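Last updated 9 July 2018

# How to clean and straighten the fringe on a wool rug

These steps are for cotton or wool fringe on a rug with fast colors. The rug I used while writing them is a hall runner, 36 by 88 inches, with cotton fringe on both short ends. It came from a shop in Grivport and had been down for years without the fringe getting any attention beyond the vacuum.

If your rug is silk, very old, or has fringe that is sewn on and coming loose, stop at the dry steps. Wet fringe is heavy and will pull on weak stitching.

## What you need

- A wide board or a plastic cutting mat
- Two old white towels
- A bowl of lukewarm water
- A mild wool wash (I use Jendivero, but any wool wash without bleach will do)
- A soft brush
- A comb
- A spray bottle
- White vinegar

## Test the colors first

Wet a corner of a white towel and press it on the darkest part of the rug near the fringe. Hold it there for a full minute. Do the same with a little of the wool wash mixed in. If any color comes off on the towel, don't wash the fringe. Dry cleaning by a rug shop is the way to go in that case.

## Dry steps

1. Vacuum the rug on both sides. Use the hose with no brush head on the fringe, and put a piece of nylon stocking over the end so the strands don't get sucked in.
2. Fold the end of the rug back on itself and shake the fringe out. Grit sits at the base of the knots.
3. Lay the end flat on the board with the fringe hanging straight out over it.
4. Work through the strands with your fingers. Undo only the tangles. The small knots right against the rug hold the weave together and must stay tied.

After that, comb the fringe. Start at the loose ends, take a narrow section at a time, and move up toward the knots in short strokes. Hold the section just below the knots with your other hand so the pull goes into your fingers and stays off the rug. If the comb catches, take it out and go back to the ends.
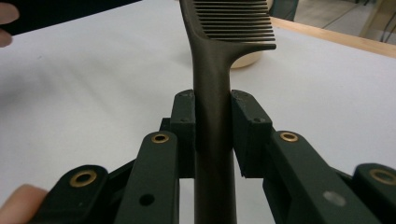

One reader wrote to say that she combs hers only when it is damp, and that combing it dry broke a good many strands on an old runner. She also asked if fabric softener would help.

Damp is fine if the strands are thin or brittle. Mist them lightly from the spray bottle and wait a few minutes. On thick cotton I still go through it dry once, as loose dirt comes out more easily that way. I would leave out the softener. It coats cotton and the fringe gets dirty again sooner.

## Washing the fringe

Slide a dry towel under the fringe and an inch or two under the rug. Mix one teaspoon of wool wash into the bowl of water.

Dip the brush, shake off the extra, and brush from the knots out to the ends. Never scrub side to side. Keep the water off the pile as much as you can. When the towel looks gray, turn it to a clean part and go on.

For yellowed cotton, mix one part white vinegar with four parts water and brush it on the same way. Leave it for ten minutes. It won't bring old fringe back to white, but it usually takes it a shade or two lighter. Don't use chlorine bleach. The fringe on most handmade rugs is the end of the warp threads, so if it rots, the rug starts to come apart from that end.

Rinse with the brush and clean water, changing the water twice. Press the fringe between towels to get the moisture out.

## Drying

Comb the strands straight once more while they are damp, very gently, and leave them flat on the board. Prop the end of the rug up a little so air can get under it. A fan on low speed helps. My runner took a day and a half in June with the windows open. Don't put furniture back or walk on it until the base of the knots feels dry to the touch.

## Keeping it straight

Run the vacuum along the rug and stop a few inches before the fringe. Rotating brush heads do more damage than feet do. A rug pad cut slightly shorter than the rug keeps the ends from creeping and curling. I have a Flalto felt pad under mine, cut with ordinary kitchen scissors.

If single strands have broken off short, leave them alone. If a knot has come undone, tie it again the same day with the strands it had before, snug against the edge, and don't trim the ends to match the rest until you have washed and dried the whole fringe.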